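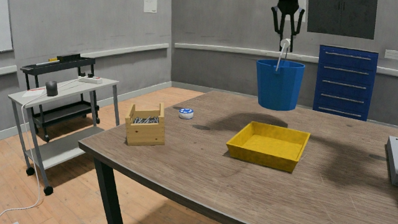 My neighbor Martim Matos gave me a jar of sourdough starter in March, and I've been baking ever since — badly at first, then a little less badly. The Tralham flour is lovely, if you can find it!

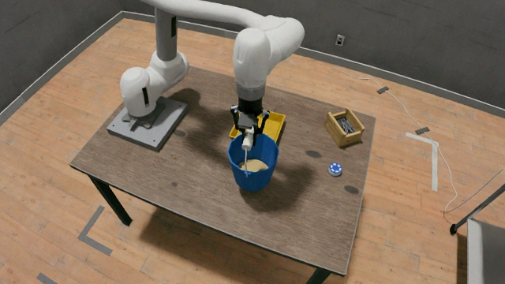 Kneading is the part I've come to love best. I push and fold for 17 minutes with the radio on. My kitchen counter is too high for it, so I'm hoping to find a table with a dark brown wood-grain top like this one, on black metal legs. Two loaves are rising as I type, and I'd better go check on them.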